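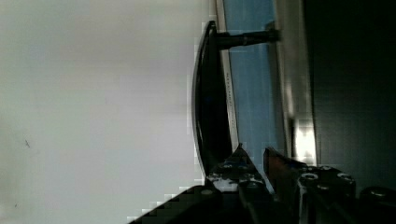

Wind it by hand before you touch the date, Agustina Olivares wrote after her first week with the watch, and that is the order followed in this section.

4. Setting the Corden Viltov automatic

Revised 2023-03-27. Applies to all watches with the small seconds dial at the left and a screw-down crown.

4.1 First winding

1. Take the watch off your wrist. Do not wind it while wearing it.
2. Unscrew the crown by turning it toward you until it springs free. It is now in position 0.
3. Turn the crown away from you 20 full turns. The small seconds hand should start within the first few.
4. If you plan to set the time now, leave the crown unscrewed and go on to 4.2. If not, press it in lightly and screw it down.

Note: The movement runs for 76 hours from a full wind. Twenty turns do not fill the mainspring. The rotor does the rest during normal wear, and a desk day may add less than you expect.

4.2 Setting the time and date

1. Pull the crown to position 2. The seconds hand stops.
2. Turn the hands forward until the date changes. You have just passed midnight.
3. Keep turning forward until the hands are well clear of the date change, at eight in the morning or later.
4. Push the crown in to position 1. Turn it toward you to step the date to yesterday's date.
5. Pull the crown back to position 2 and turn the hands forward through midnight to today's date, then on to the correct time. For an afternoon time, go past noon.
6. Push the crown in to position 0 against a time signal. The seconds hand restarts.
7. Press and screw the crown down until it stops. Finger pressure only.

CAUTION: Do not use the quick date change when the hands stand between eight in the evening and eight in the morning. The date wheel is engaged during these hours and a tooth can be bent. This kind of damage is not covered by the Corden warranty.

Months with fewer than 31 days need a correction on the first of the following month. Use steps 3 to 7.

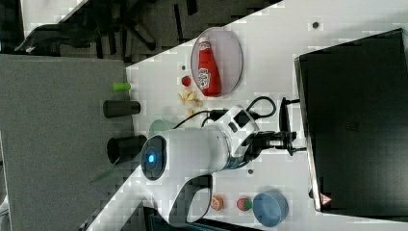 Mine jumped two dates at once and I thought it was broken, wrote Quang Ngô. A double jump can happen if the crown is turned quickly in position 1. Go on stepping slowly through the month until the right date comes up again. The date cannot be set backward.

4.3 Checking the rate

1. Wind the watch fully and wear it for a day.
2. Compare it with a time signal and write down the difference in seconds.
3. Compare again at the same hour the next day. The change between the two readings is the daily rate.
4. Repeat with the watch resting overnight dial up, then crown down. Positions affect the rate – many owners find one that evens out the day's gain.

Keep phones, speakers and magnetic bag clasps away from the watch. A sudden large gain often points to magnetism, which a service center can remove without opening the case.

4.4 Numbered edition

The Guerra dial version was made in 1,995 pieces. Its number is engraved on the case back, between the lugs at the bottom. Setting is the same as above, except that there is no position 1: the Guerra has no date, so skip steps 2 to 5 and set the hands directly.

For strap changes, see section 5.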